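Tistell recognised at Cledwood regional business awards

Workplace training provider Tistell has been named Small Employer of the Year at the Cledwood Business Awards, held on Friday evening before an audience of local employers, council representatives and industry guests.

The award is open to organisations with fewer than 60 employees that have operated in the Cledwood region for at least two years. Entries were assessed on staff development, client feedback and contribution to the local economy. Tistell was one of 4 finalists in the category, alongside the packaging company Paisan, a family-owned accounting practice and a regional freight operator.

In their written citation, the judges commended Tistell for the consistency of its client feedback and for its decision to offer paid study leave to all permanent employees, including those working part-time. They also noted the company's programme of short courses for supervisors, which is delivered at clients' own premises and organised around existing shift patterns.

Managing director Younes Tawfik accepted the award on behalf of the company.

"Our clients took the time to complete the judges' questionnaire during a very busy part of the year, and we are grateful to every one of them," Mr Tawfik said. "The recognition belongs equally to our trainers, many of whom travel considerable distances so that courses can be held where people work."

Tistell delivered training to 837 participants across the region in the last financial year, with the strongest demand coming from manufacturing, warehousing and aged care. Courses in workplace communication and first-time supervision accounted for around half of all bookings.
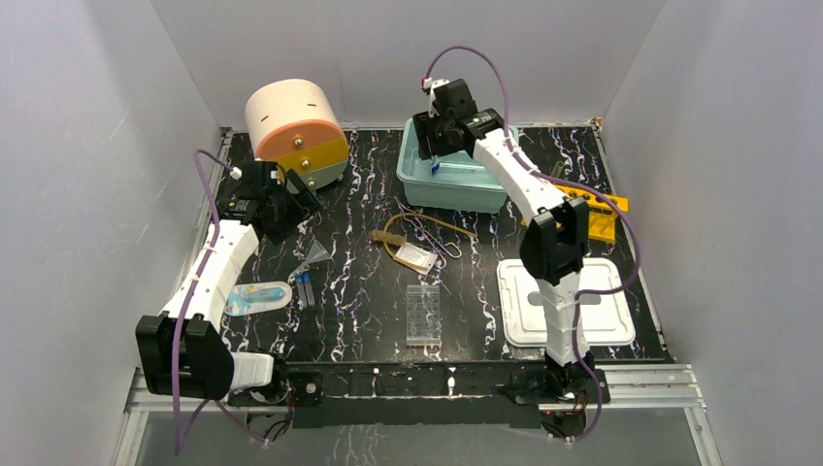

New courses from January

The company also used the occasion to confirm changes to its calendar. From January, the supervision course will be offered in two formats: a single full day, or a series of shorter morning sessions starting at 7.30 am. The morning format was requested by employers who found it difficult to release team leaders for a whole day.

A new course on written workplace instructions will be introduced at the same time. It has been developed with Gromia, a Cledwood consultancy specialising in plain-language documents, and is intended for staff who prepare procedures, checklists and handover notes. Participants will be asked to bring a document from their own workplace and revise it during the session. Existing clients will be able to book places at the current rate until the end of the financial year.

Eino Kallio, who coordinates the awards programme, said the small employer category had drawn a strong field.

"The judges visited each finalist and spoke with staff as well as management," Mr Kallio said. "In Tistell's case, employees were able to describe clearly what training they had received and how it had affected their work. That carried considerable weight in the final assessment."

As a category winner, Tistell will go forward to the state business awards, where it will be considered alongside small employers from other regions. Nominations for next year's Cledwood awards will open in autumn – businesses wishing to be notified may register their interest with the awards office.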